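Vostard compares two finger sets for its hand-held gripper

April 4, 2022

Vostard has finished the first part of a comparison between two finger sets for its hand-held gripper, the company said on Monday. The test was done on household cloth, and it was carried out in a furnished apartment in Westerberg instead of the company's own workshop. A second part, with the same fingers mounted on a robot arm, is planned for May.

The gripper is a simple tool. A person holds it, opens and closes two fingers, and a wide-angle camera above the fingers records what happens. The recordings are later used to teach an arm how to do the same job. For this reason the choice of fingers matters early. If the fingers are changed after the recording, a large part of the material has to be made again.

Two finger sets were compared. The first is the standard set that Vostard has sold with the tool from the beginning. The second comes from Zoltholm, a small supplier of rubber and molded parts, and has a softer surface and a different shape at the tip. Both sets fit on the same linkage, and changing them takes a few minutes with a small screwdriver.

Cloth was chosen because it is the material that customers ask about most often. A box or a cup keeps its shape when it is gripped. A towel does not, and each attempt leaves it lying in a different way. Thin edges are also difficult, because the fingers must go low enough to reach under the fabric without pushing into the surface below it.

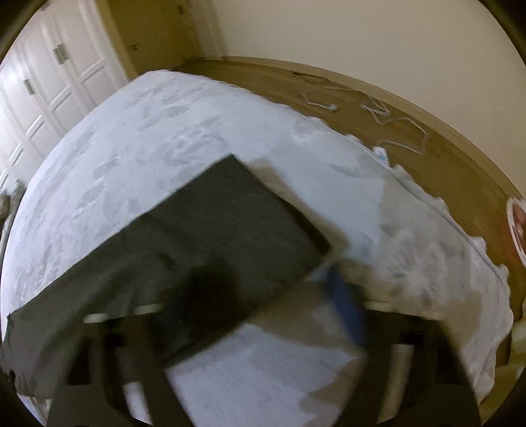 The company made 472 recordings in total, divided between soft and firm surfaces. Of these, 173 were marked as failed attempts, where the cloth slipped out, was gripped in the wrong place or came up together with the material below. Vostard did not remove the failed attempts from the set. It says they are useful for comparing the fingers and may also help the later training.

According to the company, the results do not give one clear winner. The standard fingers were better at picking up a single layer, mostly when the edge of the cloth was lying free. The Zoltholm fingers held several layers more safely and needed less closing force, but they were slower to find a thin edge. On soft surfaces both sets had more trouble than on firm ones, and the difference between them became smaller.

The people who operated the tool were also asked for their opinion. Most of them preferred the Zoltholm set for folding and the standard set for opening a cloth that was already folded. Several said that the weight of the tool was a bigger problem than the fingers. After a long session the wrist gets tired, and the movements become less exact. Vostard has now limited one session to 200 grips, with a break before the next one.

A further question was how two people, or one person with two tools, should work on the same piece of fabric. When two grippers come close together, one can hide part of the cloth from the camera of the other. The operators tried different angles and found that it helps to come from the side and to keep the second tool low – but this is harder to do on the floor than at the height of a table.

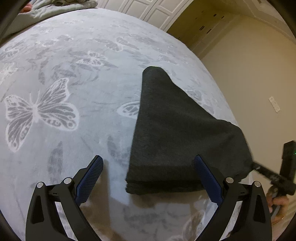
Lighting was kept as simple as possible. No extra lamps were brought to the apartment, and the exposure was left on automatic. The company says this was a decision it discussed for some time. Dark cloth loses detail quickly when the camera adjusts to a bright background, and the folds are then difficult to separate from the shadows. A fixed exposure will be tried in the next part, together with a new lens cover.

The controller inside the tool was not changed during the test. It runs the Skirko firmware, version 3, which stores the opening of the fingers together with the video. An earlier version had a small delay between the two, and customers had complained about it. Vostard says the delay was not found in the new recordings, although it has so far checked only a part of them by hand.

For the May tests, the two finger sets will be mounted on an arm and will repeat the same tasks with the same types of cloth. The company wants to see if the differences found by hand are also present when no person is correcting the grip. An operator feels very quickly that a towel is slipping and closes the fingers a little more – the arm has to learn this from the recordings.

Vostard has not decided if the Zoltholm fingers will be sold as a separate part or included with every tool. A price was not given. Customers who already own the gripper can keep their present linkage in both cases, and the mounting instructions will be added to the support pages before the second part of the test begins.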